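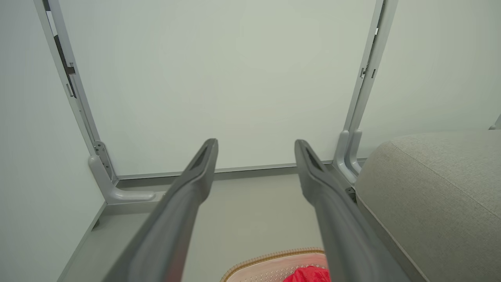
1/ Soliman, ein paar Tage Nordsee im April, und das Hotel verdient einen eigenen Thread. Also holt euch einen Kaffee, das wird länger 🧵

2/ Zur Einordnung: Ich fahre seit Jahren immer nach Menasham, immer dieselbe Pension, immer dasselbe Rührei. Diesmal war dort alles ausgebucht und Stela (Stela Marinescu, meine Reisebegleitung mit dem viel zu großen Koffer) hat gesagt: Dann eben Soliman. Gut, dann eben Soliman!

3/ Anreise mit dem Zug bis Odgate, von da fährt ein Bus an der Küste entlang. Der Bus ist klein, der Fahrer redet gern und hält auch mal außerplanmäßig, wenn jemand winkt. Man sitzt am besten links, da sieht man ab dem zweiten Dorf durchgehend das Wasser.

4/ Das Hotel heißt Flilport und liegt direkt am Deich. Von außen, na ja: ein langer Backsteinkasten mit Balkonen. Ich hab kurz geschluckt. Dann geht die Tür auf und es riecht nach Bohnerwachs und frischen Waffeln und ich war sofort versöhnt.

5/ Eingecheckt haben wir erst abends um kurz nach neun, weil wir den Anschluss in Odgate verpasst hatten. Die Dame an der Rezeption hatte uns zwei Teller Suppe aufgehoben! Kartoffelsuppe mit Krabben. Ich denke immer noch an diese Suppe.

6/ Zimmer: dritter Stock, Seeseite. Nicht riesig, aber ein richtiges Fenster mit breiter Fensterbank, auf der man sitzen kann. Das Bett eher hart (ich mag das, Stela gar nicht, sie hat am zweiten Tag einen Topper bekommen, ohne Diskussion und ohne Aufpreis).

7/ Was mir gefehlt hat: ein Wasserkocher auf dem Zimmer. Auf jeder Etage steht zwar einer im Flur, aber morgens um sechs im Schlafanzug über den Gang schleichen, das muss man wollen.

8/ Frühstück bis elf!!! Warum macht das nicht jedes Hotel? Es gibt kein Riesenbuffet, dafür Brot aus dem Ort, drei Sorten Fisch und eine Sanddornmarmelade, von der ich jetzt vier Gläser zu Hause habe.

9/ Tipp: den Tisch hinten am Kamin nehmen. Am Fenster ist die Aussicht schöner, aber es zieht, und zwar ordentlich.

10/ Zum Strand läuft man einmal über den Deich und dann 600 Meter über einen Bohlenweg. Mit Wind von vorn fühlt sich das doppelt so weit an. Strandkörbe standen im April noch keine, dafür hatten wir den ganzen Strand fast für uns und ein paar sehr glückliche Hunde.

11/ Kleines Schwimmbad gibt es auch, im Keller. Klingt traurig, ist aber richtig nett, warmes Wasser, gedimmtes Licht, und ab acht Uhr abends dürfen nur noch Erwachsene rein. Die Sauna kostet extra, die haben wir ausgelassen.

12/ An einem Nachmittag hat es so geschüttet, dass wir vier Stunden im Lesezimmer saßen. Laut Zettel an der Tür stehen dort 1244 Bücher, sehr viele davon Krimis. Ich hab einen angefangen, nicht fertig bekommen und durfte ihn mitnehmen. Bitte per Post zurück, hieß es. Mach ich! Bald.

13/ Jetzt zum Geld, das wollten ja schon einige wissen: Wir haben mit Halbpension zusammen knapp unter 1000 Euro bezahlt, für fünf Nächte. In der Hauptsaison wird es natürlich teurer, da würde ich früh anfragen und lieber anrufen als mailen, per Mail kam bei uns tagelang nichts.

14/ Abendessen übrigens nur zwischen sechs und halb acht, das ist mir wirklich zu früh. Wer danach noch Hunger hat: am Hafen gibt es eine Bude mit Backfisch, die macht zu, wenn der Fisch alle ist.

15/ Für Leute mit Kindern: Spielzimmer ist da, Hochstühle auch, aber der Aufzug ist winzig. Kinderwagen passt nur zusammengeklappt rein.

16/ Ob ich Menasham jetzt untreu werde? Puh. Das Rührei dort ist besser. Die Suppe hier aber auch. Stela hat für den Herbst schon mal angefragt, diesmal Zimmer mit Balkon und Topper gleich dazu.

17/ Fragen gern drunter, ich antworte heute Abend, erst muss ich die Waschmaschine ausräumen. Überall Sand.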